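Wool Wash Thread, the long one I keep promising!

1/ Right, it's washing season for jumpers and I've had so many messages that I'm putting everything in one place. Woollens, machine or sink, drying, moths, the lot. Get a brew.

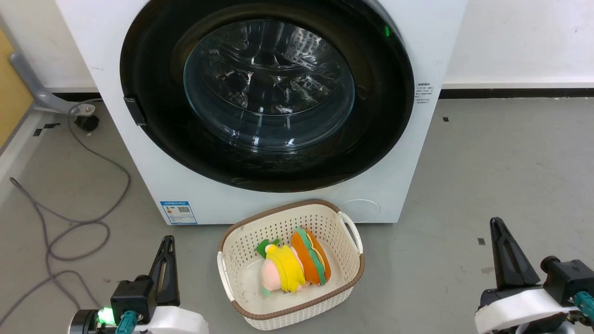
2/ Can you put a hand-knitted wool jumper in a washing machine?

If the yarn is marked superwash, it will normally cope with a cool wool cycle and a low spin. If it's ordinary untreated wool, wash it by hand unless you've tested a swatch on the exact cycle you mean to use.

3/ The swatch bit matters so much. Knit a decent square, measure it, wash it the way you'd wash the jumper, dry it flat, measure it again. Mine is usually a bit wider and a bit softer afterwards. I keep mine in an envelope with the ball band stapled to it.

4/ What felts wool is rubbing, plus sudden changes of temperature, plus soap getting the scales to open up and grab each other. Warm water on its own isn't the monster people think. You can soak a jumper in lukewarm water quite happily as long as you leave it alone.

5/ My sink method, which I've used for years:
Fill with lukewarm water first. Add the wool wash. Swish. Then put the jumper in and push it gently under until it stops floating. Walk away for 16 minutes.
(Why 16? It's the length of the radio serial I listen to. Fifteen is fine!)

6/ Don't run the tap straight onto the jumper. Lift it out with both hands underneath, let the water go, refill, put it back. A wet jumper is HEAVY and if you haul it up by the shoulders you'll have a dress.

7/ Then the towel roll, my favourite part. Lay a big dry towel on the floor, jumper flat on top, roll it up like a Swiss roll and kneel on it. Work your way along on your knees. Unroll, swap to a second towel, do it again. It's ridiculous and it gets so much water out.

8/ Drying: flat, away from the radiator, patted to shape. I measure mine across the chest with a tape while it's damp and nudge it to the number in my notebook. Turn it over the next morning. Ribbing wants scrunching together or it dries all splayed out and sad.

9/ On to yarn, because it changes everything. The cardigan I wore all winter is in Bonsu, a woolly, slightly rustic double knitting with loads of bounce. It bloomed beautifully after its first soak, all the little gaps between stitches filled in. Proper sheepy smell when wet too. I love that, my family doesn't.

10/ The stripy yoke jumper is Kuvuvura, which is much smoother and a bit drapey. It grew! I'd allowed for some and it still came out 3 cm longer in the body than I'd planned. I've decided it's a long jumper. If you're using it, please wash your swatch hanging from a peg or two so you see what the weight does.

11/ Colour run. Dark reds and deep blues are the usual suspects. Before washing anything striped, wet a corner somewhere hidden and press it in a bit of white kitchen roll. If colour comes off, do the wash quickly in cool water, no soaking, and don't leave it folded on itself while damp. I learnt this with a navy and cream hat that is now navy and pale blue. Still wear it!

12/ Someone asked about vinegar in the rinse. I did it for ages and stopped, and couldn't tell the difference on anything except the smell of my kitchen. If you like it, a small splash won't do any harm.

13/ How often? Much less than you'd think. I wash jumpers when they smell, when they've had soup on them, and before they go away for summer. In between they get hung over the back of a chair by an open window overnight and they come up lovely.

14/ That wash before summer storage is the one I would never skip. Moths are after wool with a bit of skin and food on it, so clean things are far less tempting. Wash, dry COMPLETELY (give it an extra day, thick collars hold damp), then into bags that seal. Lavender smells gorgeous but I wouldn't rely on it.

15/ If you find a hole with a suspicious nibbled edge, bag the jumper and put it in the freezer for a good two weeks, then check everything it was stored next to. Hoover the drawer, corners too. Then darn it in a bright colour and feel smug.

16/ Bobbling! Bobbles aren't a sign you bought bad yarn. Soft, loosely spun wool pills where your arms rub, and it usually calms down after the first few weeks of wear. I use a wool comb with the jumper on a table, short strokes, one direction. Little shaver gadgets are quicker but I've put one through a sleeve, so be gentle round the seams.

17/ The knitting group in Ukgate is doing a mending evening in February next year and I'm already collecting oddments for it. If you're near Zevstead the bus goes practically to the door. Bring the worst sock you own, I want to see it.

18/ Oh, and I forgot blankets! Same method but use the bath, and get a second person for the lifting. Mine has 31 squares, all different leftovers, so it goes in with cool water only and I hover over it like a nervous hen.

Off to turn a cardigan over. Tell me what you've got drying!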